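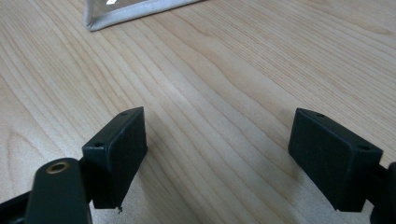

Re-oiling or lacquering a veneered table top

trimska_bench
Posts: 1000
Posted November 5, 2022

The table is a pale blond veneer with a satin finish, bought second-hand in October. Trade name on the underside is Wala, which I can't find anything on. Long grain, running diagonally to how I normally sit at it, with some wavy figure on one side.

I want more protection against mugs and general desk use. The options as I see them are hardwax oil over the existing finish, or a light abrade and two coats of water-based lacquer. I don't know what is on it at present. Preferences?

Culler
Posts: 3053

Find out what is on it first. Put a drop of meths on the underside of the overhang, if the same finish carries round, and leave it for a minute. If it goes tacky it is probably shellac. If nothing happens, assume a modern lacquer and leave the oil in the tin. Hardwax oil needs to get into the wood. Over a sealed surface it sits on top and stays soft.

mikuš_j
Posts: 5

I put oil over factory lacquer on a sideboard and it has been fine for two years.

Culler
Posts: 3053

A sideboard doesn't have forearms on it all day. Which oil, and how thin?

mikuš_j
Posts: 5

Don't remember the make. One coat, wiped off straight away.

Culler
Posts: 3053

Then most of it went into the rag.

trimska_bench
Posts: 1000

Meths test done on the underside edge. No reaction after a minute, nor after three. So lacquer it is, presumably.

Second question. I keep papers in clear plastic pouches with a soft trim, and they tend to stay on the table for days. Is plasticiser migration a real concern, or only on old cellulose finishes?

Ľubomír Kubíček
Moderator

It is real on both, worse on cellulose. Soft PVC left on a water-based lacquer that hasn't fully cured will mark it. Keep plastic off for a month after the last coat. After that I would still not park a pouch in one spot for weeks.

On abrading: 320 grit by hand, with the grain, and stay away from the edges. You don't know how thick that veneer is. Two passes is enough to take the sheen down evenly.

grainwise

I disagree with recoating at all. If the satin is even and there is no wear through, wax it and use a mat. A pale veneer can change colour under a new coat and you can't get it back.

Ľubomír Kubíček
Moderator

Oil-based products will yellow it. A clear water-based one will shift it very little. Wax gives next to nothing against a hot mug.

grainwise

The mat does that part.

trimska_bench
Posts: 1000

I'll try the lacquer on a patch underneath and look at it in daylight after a week. If the colour moves I'll go with wax and a mat.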